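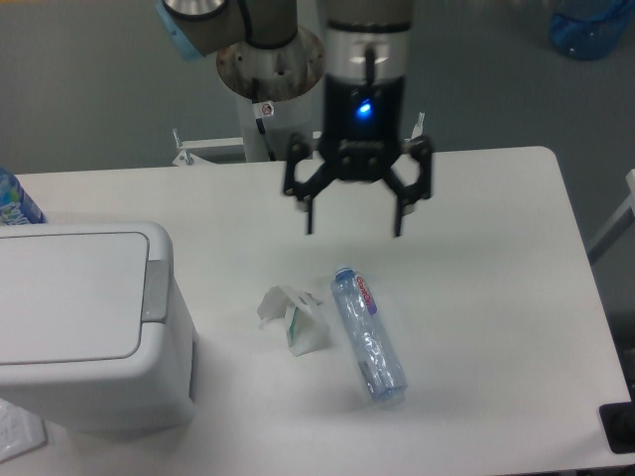
Open Day at the Sirnero Sorting Rooms

Visits > Reports > Recycling and Waste

Reports Calendar Members Contact

March – by the visits editor

The Sirnero open day ran from 10 in the morning until late afternoon, and our group took the noon slot. The building is on the Krajčí side of town, behind the bus depot. Parking is across the street and costs nothing. We signed in at the front desk, were given visitor stickers, and went up one flight to the sorting rooms. The stairs are steep and the elevator was out of service, so members with bad knees should call ahead.

Sirnero deals with small waste, the kind that comes out of offices and waiting rooms. The upstairs rooms are for looking at single items and deciding which bin they belong in. The one we spent the most time in has a gray floor and a white table with a white lidded trash bin standing at the left side. A crumpled clear plastic water bottle and a piece of crumpled white paper, folded up like a little tent, were on the table.

Our guide used the bottle to talk about caps. Sirnero wants the cap left on. A loose cap drops through the screens downstairs and ends up in the residue, while a cap on its bottle goes through with it and gets separated later by floating. Labels can stay on as well. Several of us had been soaking labels off at home for years, so there was some discussion about this on the way out.

Crushing was the next subject. The advice we were given was to squeeze a bottle along its length and then put the cap back on.

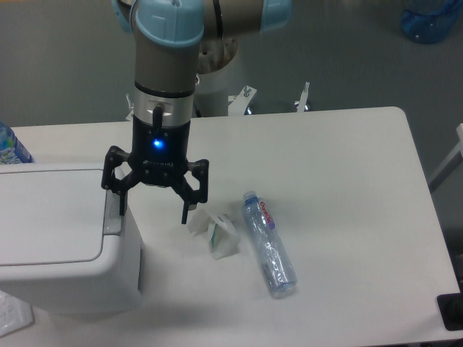 Paper is a harder call. Clean paper goes in with the mixed paper whether it is folded or not, but tissues and napkins do not, because the fibers are too short to be worth much. Small scraps are a problem too. Anything under the size of a playing card should go inside an envelope or a larger folded sheet.

Downstairs we saw the baler, which was not running, and the storage bay. The guide said they had taken in 2367 bags since the last open day. A company called Alia supplies the bags and Zerkent hauls the bales. There was a sign-in count of 146 visitors by the time we left.

The tour is listed at 40 minutes. Ours took almost an hour with questions. Coffee was in the lobby, and there were benches but not enough of them. Bring a sweater – the storage bay is open to the yard on one side.

The next open day is planned for the fall. Groups are kept small, and the noon slot fills up first.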